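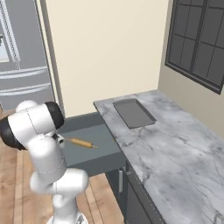 Section 4. Installing and Adjusting the Drawers

This section covers the removal, installation and adjustment of drawers in Premstead base cabinets fitted with McIntyre side runners. It applies to the standard drawer and to the wide drawer (26 inches). It does not apply to the pull-out pantry, for which see Section 6, or to cabinets supplied before the change to soft-close runners. Owners of the earlier cabinets should request the Himbridge supplement.

Cabinets must be level and fixed to the wall before any drawer is installed. If Section 3 has not been completed, return to it now.

4.1 Parts and tools

Each drawer is packed with the following:

One drawer box, assembled
One drawer front
One pair of runners, marked L and R
One pair of front clips, marked L and R
Fastener bag 844
One sheet of self-adhesive bumper pads

The installer will also need a Phillips screwdriver, a tape measure, a pencil, a short level and a soft cloth. A power driver may be used for the cabinet screws if the clutch is set to its lowest position. Do not use a power driver on the drawer front.

Check the contents of the fastener bag against the label before starting. Wide drawers use the longer screws for the front and the shorter screws for the runners. If a bag is incomplete, do not substitute screws from another cabinet.

4.2 Fitting the runners

1. Separate each runner from its packing strip. Leave the orange transit tab in place.

2. Hold the runner marked L against the left side panel, with the printed arrow pointing to the back of the cabinet. The front end of the runner must sit flush with the front edge of the panel.

3. Align the runner with the pre-drilled holes. The top row of holes is for the top drawer only.

4. Drive the front screw first, then the rear screw. Leave both a quarter turn loose.

5. Repeat for the runner marked R.

6. Place the level across the two runners. Adjust until the bubble is centered, then tighten all screws by hand.

7. Pull off the transit tabs and discard them. Slide each runner out to its stop and back again. The movement should be smooth over the full length.

NOTE: In corner cabinets the right-hand runner is set back by one hole to clear the adjoining door. The correct hole is circled on the panel.

CAUTION: An extended runner has sharp corners and is hard to see against the cabinet. Push both runners fully in before kneeling or reaching beneath the counter.

4.3 Installing the drawer box

1. Press the front clips onto the underside of the drawer box until they click. The release levers face the center.

2. Extend both runners.

3. Rest the drawer box on the runners, keeping it level, and push it slowly toward the back of the cabinet. Some resistance will be felt over the last few inches.

4. Continue until both clips engage. Two separate clicks should be heard. If only one is heard, squeeze both levers, draw the box out and begin again from step 2.

5. Open and close the drawer several times while it is empty.

To remove the drawer, open it fully, squeeze both levers and lift the front slightly while pulling. Wide drawers should be removed by two people.

4.4 Fitting bumper pads

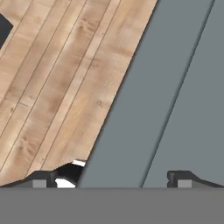
Bumper pads cushion the drawer front where it meets the cabinet, and one is required at each upper corner. Clean both corners with a dry cloth before peeling the pads from the sheet, and press each pad down firmly for a slow count of ten. Pads are supplied clear for white cabinets and light gray for slate and charcoal cabinets. On a dark finish, a pale pad is easy to check at a glance, as with the small, light-gray square that stands out against the dark piece in the picture. A pad that has shifted or gone missing can then be noticed during ordinary cleaning and replaced before the finish is marked.

Do not stack pads to correct a gap. A gap at one corner is a sign that the front needs adjustment, and this is dealt with in 4.5.

Allow the adhesive to set overnight before loading the drawer. In a cold or unheated room, allow a further day.

4.5 Adjusting the drawer front

Adjustments are made with the drawer installed and empty. Work on one drawer at a time, starting at the bottom of the cabinet, and compare each front with the one beneath it.

Height. Turn the gray wheel behind each front clip. Turning it toward the drawer front raises that side. Make small turns and close the drawer after each one to check the result.

Side to side. Loosen the two screws inside the drawer front, move the front by hand, and retighten. The gap should be even on both sides.

Tilt. Pull the tilt pin at the rear of the runner outward and turn it. Both pins must be set to the same mark. If the marks differ, the drawer may close fully on one side and stand open on the other.

When all fronts are aligned, press the plastic covers over the front screws. The covers are difficult to remove without damage, and spare covers are not included in the fastener bag.

4.6 Loading and everyday use

Place heavier articles toward the back of the drawer and spread them across its width. Long utensils such as rolling pins may be laid diagonally if the drawer still closes without contact. An article that touches the underside of the counter will hold the drawer shut and may damage the front clips if force is used.

Knives should be stored in a block or in the fitted insert (order number 308), with all handles facing the front. The insert is made for the standard drawer only. Do not trim it to fit other widths.

CAUTION: Never use an open drawer as a step, a seat or a support for small appliances. Do not leave drawers open where children are present.

The soft-close action works best when the drawer is given a gentle push and released. Pushing against it throughout its travel will not harm the runner, but it will shorten the life of the damper – particularly in drawers opened many times a day.

4.7 Cleaning

Wipe the drawer front with a cloth dampened in warm water and a little dish soap, then dry it. Do not use scouring powder or products containing bleach. Crumbs and flour should be removed from the runners with a dry brush or a vacuum nozzle. The runners are lubricated at the factory and must not be oiled.

The drawer box may be removed for cleaning but must not be immersed. Leave it to dry completely before returning it to the cabinet.

4.8 If a drawer does not operate correctly

Drawer does not close fully. Remove the contents and look for an article that has fallen behind the box. If the path is clear, check that both clips are engaged.

Drawer rolls open by itself. The cabinet is probably leaning forward. Repeat the leveling procedure in Section 3 before changing any runner setting.

Drawer closes with a bang. Check first that the drawer is not overloaded. If the fault continues with the drawer empty, the damper should be replaced. Dampers are supplied in pairs and both should be changed together.

Scraping sound on one side. Loosen the runner screws on that side, check the level and retighten. Look for a transit tab that has been left in place.

If the fault remains, contact the service desk at Grororlow. Please have the cabinet label to hand; it is on the inside of the left side panel, below the lowest runner. Requests for parts are handled by Yasmine El Idrissi, and questions about installation by Fredy Arboleda. Parts orders received before noon on Wednesday are sent out the same week.

Continue to Section 5, Hanging and Aligning the Doors.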